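Reseña: Ident, cuaderno de buenas prácticas para celdas de dos brazos (edición impresa, con fichas)

Por Leandro Tapia
Marzo de 2024

Llevo unos meses trabajando con el cuaderno Ident encima de la mesa, con manchas de café y las esquinas ya dobladas, y varios lectores me habían pedido que contara qué me parece. Voy con ello, y pido disculpas por adelantado si me alargo, que es un tema que me gusta mucho y en casa ya no me dejan sacarlo durante la cena.

Para quien no lo conozca: Ident lo edita Cluvdale, trae 17 fichas plastificadas y un librito de explicaciones, y quiere ser una guía de orden y de método para quienes hacemos tareas de manipulación fina con dos brazos. No sustituye a la norma de seguridad que le toque a cada uno ni a la evaluación de riesgos de la instalación (lo advierten en la primera página, y bien que hacen). Va más bien de todo lo que queda entre la norma y el trabajo diario: cómo se presenta una pieza, quién sujeta y quién tira, cuándo se para, qué se apunta.

Yo lo he probado con el enhebrado de cuentas, que parece cosa de niños y tiene bastante miga. Un brazo ofrece la cuenta y el otro se ocupa del cordón. La ficha 4, «Una pinza sostiene, la otra se mueve», es la que más he usado: pide que en cada momento haya un solo brazo en movimiento cerca de la pieza y que el otro espere con los dedos en una postura acordada de antemano. 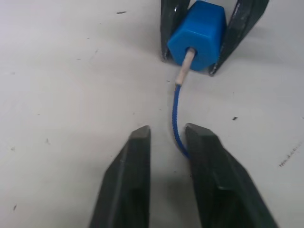 Me costó hacerle caso, lo reconozco. Uno tiende a mover los dos a la vez para ganar tiempo, y luego pierde el doble buscando en el registro cuál de los dos empujó primero. Desde que sigo la regla, los registros se leen casi como un cuento, con su principio y su final, y eso se agradece muchísimo un viernes por la tarde. De los 954 intentos que llevo apuntados con la ficha delante, todos tienen escrito qué brazo se movía al terminar. Antes, ni la mitad.

También me ha gustado el capítulo de cordones y otros materiales flexibles. Recomienda anotar el largo libre entre la pinza y la pieza, decidir qué tensión se acepta y no tirar nunca de los dos extremos sin un límite de fuerza puesto. Son consejos sencillos, explicados con cariño y sin dar lecciones - quien los escribió ha desenredado mucho hilo en su vida.

Donde el cuaderno se pone más serio es en la ficha 9, la del entorno. Distingue entre zona de trabajo y zona de apoyo, y propone que todo lo que no intervenga en la tarea viva en la segunda, fuera del alcance de los brazos y siempre en el mismo sitio. Pide además revisar el recorrido de los cables en la postura más estirada y en la más recogida, y dejarlo por escrito con la fecha.
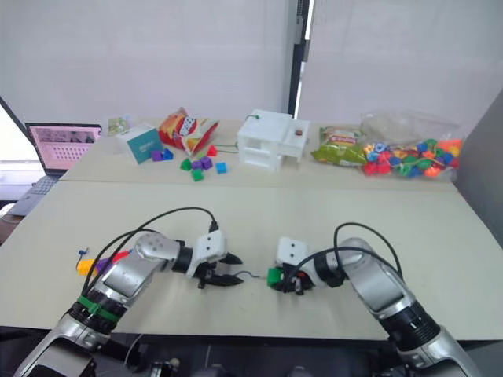 Aquí tengo mi primera pega. La ficha está pensada para un taller grande, con estanterías y armario propio, y quienes trabajamos con una mesa pegada a otra tenemos que interpretar. ¿A qué distancia queda «fuera del alcance» cuando los brazos llegan lejos? El librito remite a un anexo, el anexo remite al manual del fabricante, y al final uno coge la cinta métrica y lo resuelve a su manera. Escribí a Cluvdale y me contestaron muy amables que en abril sale una hoja de ampliación para espacios pequeños. Ojalá.

La segunda pega es la letra. Las fichas son preciosas, con buen papel, pero el cuerpo de las notas al pie es diminuto, y con guantes puestos no hay quien pase las páginas del librito. Murumby, que saca una guía parecida y más barata, la encuaderna con espiral y se queda abierta sola. Eso sí, en contenido Ident me parece muy por delante, sobre todo en la parte de agarres a corta distancia, cuando las dos pinzas quedan casi enfrentadas y hay que decidir cuánto pueden acercarse los dedos.
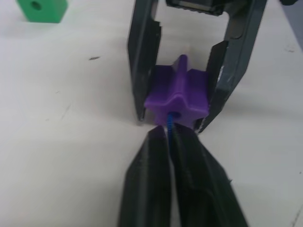 Foto: Leandro Tapia

Para ese caso la ficha 12 propone tres cosas: fijar una separación mínima entre puntas, bajar la velocidad en el último tramo y abrir siempre primero la pinza que no lleva la pieza. Lo último lo he discutido con medio mundo. Con cuentas de caras planas me convence del todo; con formas de puntas, como las estrellas, prefiero mirar antes cómo ha quedado el agarre y luego abrir. El cuaderno admite excepciones si se dejan anotadas, así que anotada queda la mía.

El precio es de 3.000 pesos con las fichas incluidas, o 1.466 si se compra solo el librito. Yo iría a por el juego completo: el texto se lee una vez, con gusto, pero las fichas son las que se quedan junto al teclado. Si trabajáis en equipo, pedid dos juegos, que el mío ya ha desaparecido un par de veces y siempre vuelve con la ficha 4 fuera de su sitio.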